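Label the Tube, Then Fill It

Most sample mix-ups in small water-testing labs are blamed on the analyst. I have worked in three such labs and reviewed the records of several more, and I think the blame is usually misplaced. The fault sits in the order of operations: the tube is filled first and labeled second.

The usual defense is speed. A technician with a full batch draws every aliquot, caps every tube, and goes back with the marker. On paper this saves handling time. In practice it leaves an interval in which the only record of identity is position in the rack, and position is a poor record. A rack gets turned end for end. A tube is pulled for a second look and put back one row over. Neither event leaves a trace in the logbook.

At Hsueh, where I spent 5 years, the written procedure said "label tubes" without saying when. Two shifts read it two ways. When we reviewed 11 identity errors from one season, 7 had occurred in batches labeled after filling. That is a small data set and I would not publish it. It was enough for me to change the procedure.
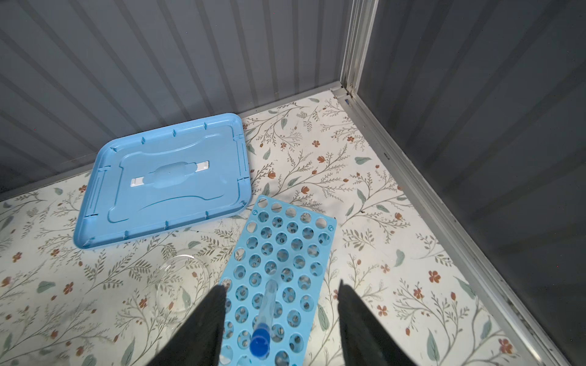 Frans Nijs, who ran the night bench at the time, objected that pre-labeled tubes create waste when a sample fails intake. He was correct. A labeled tube that is never used has to be thrown out, and the cost is real. It is also known in advance and can be budgeted. A swapped nitrate result has no fixed price, and it may not be found until the client resamples.

Barcodes are often offered as the cure. They help with transcription, and I would not go back to handwriting. But a barcode applied after filling carries the same weakness as ink applied after filling. The Drarnik system we tested printed a clean, scannable label for whatever tube the operator happened to be holding.

My recommendation is narrow. Write the sequence into the procedure as numbered steps, with labeling before filling. Put the label on the body of the tube and never only on the cap, as caps get exchanged. Require 2 identifiers. Audit by watching a batch being prepared, since finished paperwork looks the same either way.

Chun-hung Kan
5 May 2021

Contact | © 2021 Gurkico Bench Notes | Back to top
This site uses cookies to remember your settings. Accept | Decline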